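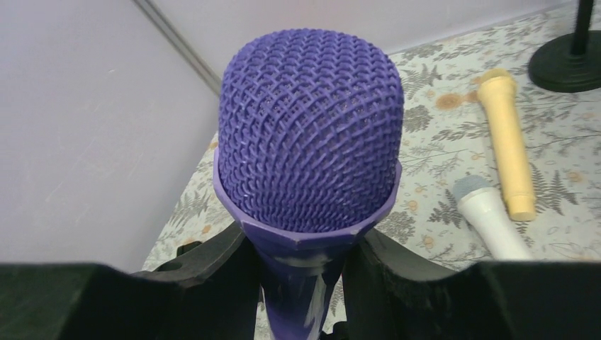 Fig. 1 -- Prise d'un micro par le manche, vue depuis le poignet.

Module Fusten, séance 4 : normes et bonnes pratiques en manipulation
Polycopié rédigé par Ursina Oberholzer, relu par Hannelore Koller
Version du 2022-08-14

4.1 Ce qu'une norme dit, et ce qu'elle laisse de côté

Les étudiants arrivent souvent avec l'idée qu'une cellule « conforme » est une cellule sûre. Je voudrais vous en faire douter. L'ISO 10218 traite des robots industriels et de leur intégration, l'ISO/TS 15066 complète pour le travail collaboratif, l'ISO 12100 donne la méthode d'appréciation du risque. Aucun de ces textes ne vous dira si votre pince tient correctement un objet conique, ni à quel endroit du manche il faut le saisir. Le choix reste le vôtre, et il doit figurer par écrit quelque part.

Or, dans la plupart des dossiers que je relis, il n'y figure pas. On trouve une belle matrice de risques, copiée du projet précédent, et rien sur la prise elle-même.

4.2 Les règles maison de l'atelier Mösli

La première version date de juin et comptait 23 règles. Ingrid Tillman en a supprimé une bonne partie, faute de pouvoir dire comment on les vérifierait. Celles qui restent pour un poste à deux bras :

Règle 1. Un seul bras est « porteur » à chaque instant. Le changement de porteur est une étape nommée du programme.
Règle 2. Pas d'ouverture de pince tant que l'autre n'a pas confirmé sa fermeture. Une temporisation ne vaut pas confirmation.
Règle 3. Les objets en attente restent hors du volume balayé par les coudes, et pas seulement par les pinces.
Règle 4. Tout repère ajouté sur un objet (ruban, étiquette) est déclaré dans la fiche d'essai.
Règle 5. Après 10 cycles, contrôle visuel des doigts et du passage des câbles.

La règle 3 est la plus mal appliquée. On dessine l'enveloppe de la pince et on oublie tout ce qui se trouve derrière.

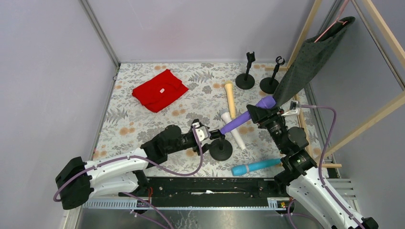 Reste la règle 1, que Frøydis Skjelbred juge inutile : si les deux pinces serrent la même pièce, dit-elle, la notion de porteur n'a plus de sens physique. Elle a raison sur la physique. Mais en cas d'arrêt, il faut bien décider laquelle s'ouvre en premier, et je préfère que ce soit décidé avant. Le guide interne de Plurkirton contourne la question en parlant de « responsabilité partagée des effecteurs » -- formule que je vous demande de ne pas recopier.

4.3 À rendre

Prenez une des 5 règles et rédigez-en le critère de vérification : qui mesure, avec quoi, à quel seuil on s'arrête. Une page. Les mots « adéquat », « suffisant » et « si nécessaire » sont refusés. Dépôt auprès de Theresia Stöckli, salle Illent.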